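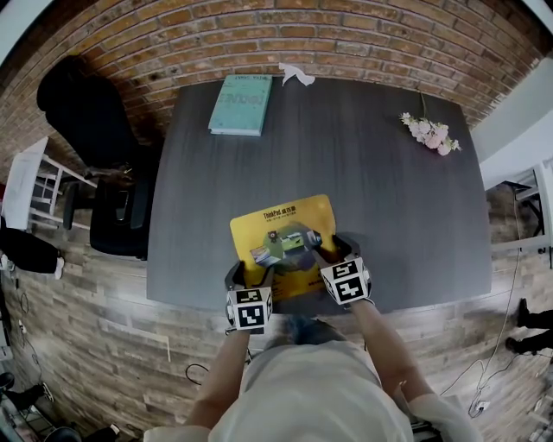

Nach Draltdale wollte ich schon seit Jahren, und zwar wegen der alten Buchbinderei Maglaya, die nur im November für Besucher aufmacht. Diesmal hat es endlich geklappt! Nkrumah und ich sind am Sonntag mit dem Frühzug hin, viel zu wenig geschlafen, dafür mit 22 belegten Broten im Rucksack (frag nicht, Nkrumah hat eingekauft). Auf dem dunkelgrauen Tisch vor der Backsteinwand lag ein türkisfarbenes Buch mit festem Einband, und schon war ich beim Thema des Tages: Wie kommt so ein Deckel eigentlich um den Buchblock, und warum hält er? Die zartrosa Blumen daneben fand ich auch hübsch, aber ich hatte nur Augen für den Einband.

Durch die Werkstatt geführt hat uns Tadeusz Witkowska, der bei Maglaya seit 53 Jahren bindet und ungefähr so schnell redet, wie er falzt. Im Erdgeschoss stehen die Pressen, zwei davon noch mit Handrad. Man durfte drehen, und ich sage nur: Muskelkater. Dann ging es um Leim, sehr lange um Leim, und ich hätte noch eine Stunde zuhören können. Knochenleim riecht übrigens genau so, wie man befürchtet.

Oben wird geheftet. Wir saßen zu sechst um die Heftladen und durften jeder ein kleines Heft anfangen, Faden durchs Wachs ziehen, einstechen, Lage für Lage. Meins ist schief geworden, Nkrumahs natürlich nicht. Loïc Roussel, der dort gerade lernt, hat mir den Rücken noch mal aufgemacht und gezeigt, dass ich den Faden immer nach oben gezogen hatte statt in Richtung der Lage. Danach ging es besser!
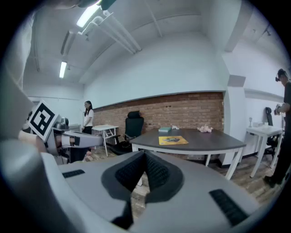
## Essen, Anreise, Kleinkram

Vom Bahnhof läuft man eine Viertelstunde, immer am Kanal entlang. Eintritt 6 Euro, das Heft darf man behalten. Kaffee gibt es im Gakero gegenüber (der Mohnkuchen!!), dort nehmen sie nur Bargeld. Wer Papier kaufen will, sollte vor dem Mittag kommen, die marmorierten Bögen waren bei uns schon fast weg. Ich habe trotzdem noch zwei erwischt, ein blaues und ein sehr unvernünftiges orangefarbenes.

Nächstes Jahr will ich zum Vergoldekurs, Anmeldung läuft über die Liste am Eingang.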